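Home | News | Programs | Get Involved | Contact

September
By Ailbhe Mac Suibhne, Lelstead Community Learning

LELSTEAD SCHOOL SUPPLY SWAP OPENS FOR A THIRD YEAR WITH MORE ROOM AND LONGER HOURS

LELSTEAD – The Lelstead School Supply Swap is back, and this fall it is bigger than we ever dared to plan for! Families from all over town can bring in the pens, notebooks, binders and backpacks they no longer need and go home with the ones they do. There is no charge, no form to fill out and no limit on how many times you can visit.

Last year 502 families came through the doors, up from 227 the year before. We ran out of graph paper twice and had to send a car to Ospina for more shelving (thank you to everyone who stood in the rain holding a tarp over the boxes while it was unloaded). This time the swap moves into the old reading hall on Sturnusel Street, with wide aisles, a proper ramp and a lot more daylight.

The idea is a simple one. Most homes have a drawer full of markers from three school years ago, a calculator that an older child has outgrown, and a stack of folders with one name crossed out on the front. Down the street there is a family working through a long supply list with two or three kids to outfit. The swap puts those two households in the same room, and they very often end up talking for an hour.

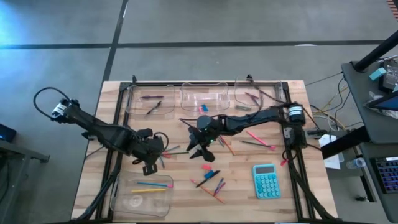 Writing supplies are still the most popular section by far, and we've given them double the space. Pens and markers will be tested before they go out, so please don't worry if you can't remember which ones still work. Bring the whole drawer! Pencils of any length are welcome down to the size of a finger. Calculators should come with their covers if you still have them, and scientific models are especially wanted by the high school families who wrote to us over the summer.

New this year is the repair corner, run with help from Drarnix, the bag and luggage workshop at the top of the hill. Their staff will be on hand to fix zippers, replace buckles and stitch torn straps while you wait. They have already mended 30 backpacks from our storage closet, including a bright yellow one that had been sitting there without a bottom since the first swap, and it looks wonderful.

"I grew up sharing a pencil case with my sister, and I still remember the first one that was all mine," said Ailbhe Mac Suibhne, who started the swap and still sorts the first boxes herself. "Kids come in here and take their time over it. They try out every green pen we have before they pick one. I love watching that, and I would happily stay open until midnight for it."

Teachers are invited too. A set of shelves near the side door is kept for classroom use, with construction paper, glue sticks, rulers and poster board in larger amounts. The shelves have room for 576 storage boxes and at the moment they are a little under half full, so offices with spare stationery are warmly encouraged to get in touch.

The swap is open through the end of September, from 3 p.m. to 7:30 p.m. on school days and from 10 a.m. on weekends. Drop-offs can be left at the side door any time after 9 a.m. Please keep scissors and craft knives in a separate bag with a note on it. We can't take used paint, opened glue bottles or textbooks, but the Lelstead library has a shelf for textbooks just inside its main entrance.

Anyone who would like to lend a hand with sorting can come by the reading hall during opening hours and ask for Ailbhe.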